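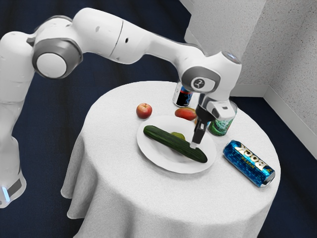 Precious Hendricks wrote to us in February that she'd stopped ironing altogether since switching over, and that her Undudden cloth still drops straight to the hem after a big family lunch and a trip through the wash. Thanks, Precious, we were chuffed to get that!

Undudden Round Tablecloth, by Van Loon
Colours: white, oatmeal, eucalypt

We've stocked plenty of table linen over the years (too much, if you ask Koen, who has to find shelf space for it all) and this is the one we keep taking home ourselves. It's a cotton and linen blend with a soft, slightly heavy hand, so it behaves itself outdoors when there's a bit of a breeze, and the hem is a proper mitred one, 3 cm deep.

Measure straight across the middle of your table, then add the drop you'd like on both sides. Most people are happy with 19 cm or so for everyday meals. If you're between sizes, go up.

Wash warm with like colours, line dry in the shade, and give it a good shake while it's still damp. Gravy and beetroot want cold water first, before anything else goes near them.

Matching serviettes come in packs of 6 and are sold separately. Unwashed cloths can be returned within 14 days. The eucalypt is out of stock at the moment, but Roos is keeping a list, so do drop her a line.

Page updated 7/17/21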